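Can a Machine Fold My Trousers Yet? A Visit to the Dilov Open Day
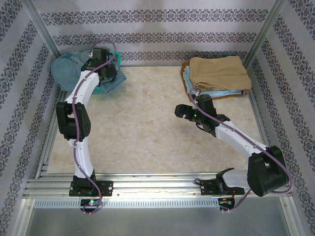

Laundry station at Dilov: denim in the teal basket, folded clothes on the right.

I went to Dilov in October with one question from my wife, who wants to know when she can stop folding. The entrance was free, but you had to register, and 400 people did it before me.

Our guide was Macarena Domínguez. She was patient with us and did not promise much. The laundry station has two arms, one at each side of the table, and every arm has a black gripper. According to her, a shirt is still difficult, and jeans are difficult in another way, for the cloth is heavy and the legs hide each other. Their best time for one pair of trousers is 51 seconds. At home I need maybe ten, but I complain more.

In the next hall Dodero showed a machine for sorting screws on the shop floor. This one is already sold to customers and I believed it at once. It does one job, the parts are hard, and they do not change shape when you touch them.

So my answer for my wife is: for the factory yes, for our bedroom not yet. I would go again next year. Take bus 13 from the station and bring your own lunch, the canteen closes at two.

Gorazd Stojanović

Comments (2)

Győző Balogh: Did they let visitors bring own clothes to try?

Santino Garrido: 51 seconds is better than my son.

Related
Riquelme: a morning in the packing hall
Tramodgate fair, my notes

We use cookies to remember your settings. Accept / Refuse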